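Care of Oiled and Lacquered Table Tops

Workshop and kitchen notes, revised November 2021

Most damage to a table top comes from the wrong cleaner used on the wrong finish. Before anything else, find out which finish you have. The notes below cover the two common ones, oil and lacquer, along with marks, dents, scratches and seasonal movement. Soap finishes and French polish are left out.

Identifying the finish

Pick a spot on the underside near an edge. Makers usually carry the finish over the edge by a hand's width, and that strip is enough for a test.

Put one drop of water on the wood and leave it for ten minutes. On lacquer the drop stays round and wipes off without a trace. On a sound oil finish it flattens slightly but still wipes off. On a worn oil finish, or bare wood, it soaks in and leaves a dark spot that fades as it dries.

If the drop stays round, dab a second spot with denatured alcohol on a cotton swab. Shellac goes tacky within a minute. Lacquer may soften with lacquer thinner but mostly ignores alcohol. Polyurethane ignores both. Open a window for this and keep the bottle capped.

Write the result on a piece of masking tape and stick it to the underside. Add the product name and the date of the last coat. It saves repeating the test.

Routine cleaning

Dust with a dry cotton cloth, with the grain. Microfiber is fine on lacquer but drags on oil that has not fully cured, and it can leave lint in open-grained woods such as oak and ash.

For food and finger marks, use lukewarm water with a few drops of dish soap. Wring the cloth until it no longer drips. Wipe with the grain, follow with a second cloth dampened in plain water, then dry at once.

Do not use:

Vinegar on oil. It strips the surface and leaves it dull.
Ammonia glass cleaner on any wood finish.
Melamine sponges. They are a fine abrasive and will leave a matte patch on satin lacquer.
Silicone furniture sprays. They make later refinishing difficult; new finish crawls away from the residue and forms small craters called fisheyes.

Pale woods show soiling along the front edge first, where forearms rest. Clean that strip more often than the middle of the table.

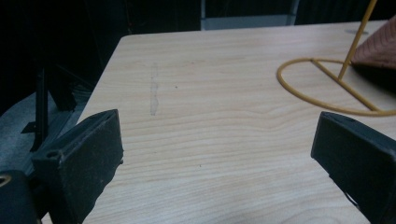
Light-colored top with a fine grain. Wipe in the direction of the grain.

Re-oiling

An oiled table in daily use needs a fresh coat when the water drop test starts to leave a dark spot. On a family dining table that usually means twice in the first year and once a year after that. A desk can go longer.

Clean the top as above and let it dry overnight. Sand lightly with 320 grit if the grain feels raised, always with the grain, and vacuum the dust. Do not use steel wool on oak. Fragments left in the pores react with the tannin and turn black.

Pour a small pool of oil in the center and spread it with a lint-free cloth. The coat should look wet but not run. Wait the time given on the can, then wipe off everything that has not soaked in. Turn the cloth often and finish with a clean one. Oil left standing on the surface dries to a sticky film, and the only cure is to soften it with more oil and rub it back.

Do the underside as well, at least every other time. A top that is sealed on one face only takes up moisture unevenly and can cup.

I have used Womus hardening oil on maple and Tollodar on beech. The Womus cures harder and yellows more. The Tollodar stays paler but needs an extra coat to reach the same water resistance. Neither should be put over lacquer.

Rags soaked in drying oils can heat up and catch fire without a flame. Lay them flat outdoors, one layer thick, until stiff, or keep them under water in a lidded metal can until disposal. Do not ball them up and do not put them in the kitchen trash while they are soft.

Rings and heat marks

A white ring is moisture trapped in the finish. A black ring is moisture that has gone through the finish and reached the wood.

White rings on lacquer often clear on their own in a few days. If not, lay a dry cotton cloth over the mark and pass a warm iron across it, no steam, for a few seconds at a time. Lift and check after each pass. Stop as soon as the mark fades. Too much heat will print the weave of the cloth into the finish.

White rings on oil can be rubbed out with a little of the same oil and a fine nylon pad.

Black rings need the finish removed locally, then oxalic acid mixed as directed on the package. Wear gloves and eye protection, rinse twice with clean water, and let the wood dry for two days before sanding. The dust from dried oxalic acid irritates the throat, so rinse thoroughly and wear a mask for the sanding.

Dents

A dent is compressed fiber, and moisture with heat will swell it back if the fibers are not cut. This works well on oiled tops. On lacquer the water cannot get in until the film over the dent has been broken or removed.

Place a drop of water in the dent and let it stand for five minutes. Cover with a damp cloth and press with the tip of a hot iron until the steam stops. Repeat up to four times. Let it dry overnight, sand flush with 240 grit and then 320, and re-oil the patch, feathering outward.

Softwoods respond faster than hardwoods. Pine usually comes up in one or two passes. Hard maple may stay slightly low whatever you do.

Scratches

Run a fingernail across the scratch. If it does not catch, the scratch is in the finish only. On oil, rub in a little fresh oil with a nylon pad. On satin lacquer, use a gray pad with a drop of mineral oil as lubricant and work with the grain over a wider area, so the sheen changes gradually.

If the nail catches, fill it. Hard wax sticks are the easiest for a top that is not going to be refinished. Match the color to the lightest part of the grain, melt the wax in slightly proud, let it set, and level it with a plastic scraper. An old store card works. Steel scrapers will mark the wood on either side.

Gilmartin sells hard wax in small mixed boxes, and three shades blended on the scraper will match most pale woods. Test on the underside first. Wax looks darker in the scratch than it does on the stick.

Seasonal movement

Solid wood moves across the grain and hardly at all along it. A wide top will be broader in July than in the heating season, and the difference can be seen at the breadboard ends, if the table has them. A step of a sixteenth of an inch between the end and the long edge is normal.

What matters is that the top is free to move. Look underneath at how it is fixed to the frame. Slotted holes, figure-eight clips and wooden buttons all allow movement. Screws driven tight through round holes do not, and a top held that way will eventually split. Replace the outer screws with clips and leave the center ones alone.

Keep the table a yard away from radiators and stoves. If the room is very dry in winter, a pan of water on the radiator does little; a humidifier with a gauge is the better choice. Hold the room between 40 and 55 percent.

Small edge splits can be left until summer to see whether they close. Do not fill them in winter. The filler will be crushed when the wood swells, and it may force the split further.

Protection in use

Cork or felt under anything ceramic. Unglazed foot rings cut like sandpaper when a bowl is turned.

Avoid rubber and soft vinyl feet on lacquer. The plasticizer migrates into the finish and leaves a soft, discolored print. Put a cork disk between the foot and the table.

Lift placemats at night if they are plastic-backed. Moisture sits under them.

Rotate table covers and centerpieces every few weeks. Cherry darkens with light and maple yellows, and a runner left in place for a season will leave its outline. The outline fades once the runner is off, but slowly.

Supplies to keep on the shelf

Two cotton cloths, one gray nylon pad, 240 and 320 grit paper, a small can of the oil that is already on the table, a box of hard wax, masking tape and a lidded metal can for rags. The Nundov cork disks come in sheets and can be cut with scissors.

Nerea Aguirre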